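**Ultville Sorting Hall - operations and staffing meeting, minutes**

Wednesday, December 10, 2025, meeting room 2

Present: Romana Ševčík (chair), Dalibor Vondráček (automation), Ľubomír Bartoš (shift lead, line B), Natália Hájek (staff representative), Rizal Halim (maintenance, minutes)

Apologies: none

**1. Previous minutes**

Accepted with one correction. Item 4 should read "line B", not "line D".

**2. Volumes**

Line B handled 1,427 bags last month. Ľubomír reported that the backlog from the Kolář contract is cleared. The pre-sort step, where mixed garments are pulled apart before grading, remains the slowest station on the line. Two sorters are on it per shift and rotate at the break.

**3. Two-arm cell for pre-sort**

Dalibor reported. The task under development is separating one garment at a time from a tangled pile. Grading, stain checks and pocket checks are outside the scope and stay with the sorters.

Work at the cell, mixed pile with pink, black and purple pieces:

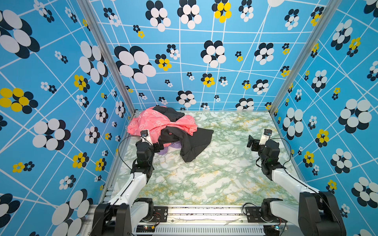
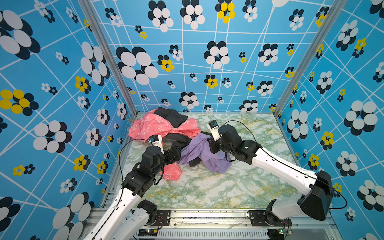 Programmed sessions to date: 156. Dalibor considers this too few to draw conclusions on long sleeves or anything with straps. Dark garments lying on other dark garments are still the main source of wrong picks in the log. He asked that line B set aside more of them for the next sessions.

Ľubomír asked what happens when the arms pull against each other on the same piece. Dalibor: the force limit stops both, and the operator clears the piece by hand and restarts. Ľubomír wants the number of stops per shift recorded separately from the other faults. Agreed.

Rizal noted that finger wear and cable wear are not on the maintenance plan. A weekly check will be added. Spare fingers are ordered through Jemalia; delivery is expected in January.

**4. Effect on staffing**

Natália asked for the following to be minuted:

- No pre-sort position is to be removed during the trial.
- Sorters who attend the cell are to be paid at the operator rate from the first shift, including training shifts.
- Bag rate targets are not to be applied to anyone attending the cell.

Romana accepted the first and third points. The second goes to payroll - the operator rate is currently tied to a certificate that the sorters do not hold. Natália stated that the certificate rule was written for the baler and should not apply. Left open.

Ľubomír raised the rotation. Pre-sort is the only standing job on line B where people move about, and three sorters have told him they do not want to exchange it for a full shift of watching a cell. Proposal: no more than two hours at the cell at a time, then back to grading. Dalibor had no objection, provided that the handover is written in the cell log. Agreed for the trial period.

Natália also asked whether session recordings can be used to assess individual staff. Romana: no. A written statement will be posted at the line B board.

**5. Software**

The Gillel license covers one cell. A second cell would need a new quote. Not discussed further.

**6. Actions**

| Action | Who |
|---|---|
| Separate stop count in the fault log | Dalibor |
| Dark garments set aside, 500 pieces | Ľubomír |
| Weekly finger and cable check | Rizal |
| Operator rate query to payroll | Romana |
| Statement on recordings | Romana |
| Draft rotation sheet, two-hour limit | Ľubomír, Natália |

**7. Other business**

Matting at the grading tables is worn through at stations 3 and 4. Rizal to replace from stock.

Next meeting in January, date to be set by Romana.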